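Notes from the chores and machines meeting, 4 February 2022

There: Yi-an Hwang, Jae-in Won, me (typing, so blame me for the spelling). Tosach sent apologies again.

**1. Can it do the fiddly jobs yet?**

Yi-an went first and was very cheerful about it! The Bemura arm gets through the simulated bench tidying in almost 40 runs out of 70, which is a lot better than I'd have guessed. Jae-in wanted to know what happens when the tip racks are sitting at odd angles. Worse, said Yi-an - it likes them square, and it dithers over the turned ones. I said I dither over them too, and I've been doing it for 11 years.

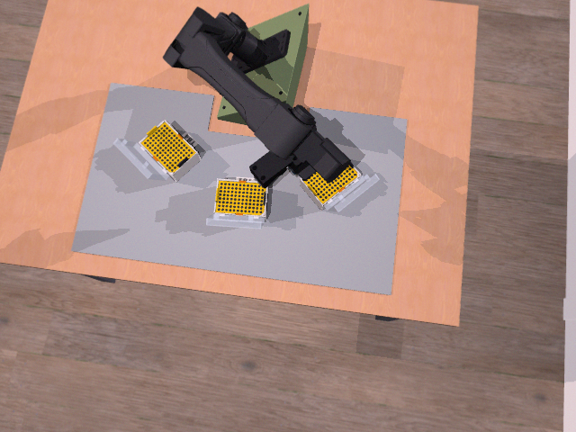

We then went off on dishwashers for quite a while (my fault, sorry). Jae-in thinks loading one is still miles off, because every plate and every kitchen is different, whereas a lab bench mostly stays put. Yi-an reckons folding towels will come first. I'd pay good money for either.

**2. The shop floor**

Dolard have asked if we'd try shelf stacking. We all like the idea, but Jae-in isn't keen to promise anything until the rack job works on a real bench as well. Agreed to tell them "not yet" - nicely.

**3. To do**

- Yi-an: 3 more batches with the racks turned.
- Jae-in: reply to Dolard.
- Me: find out what Tosach wants from us.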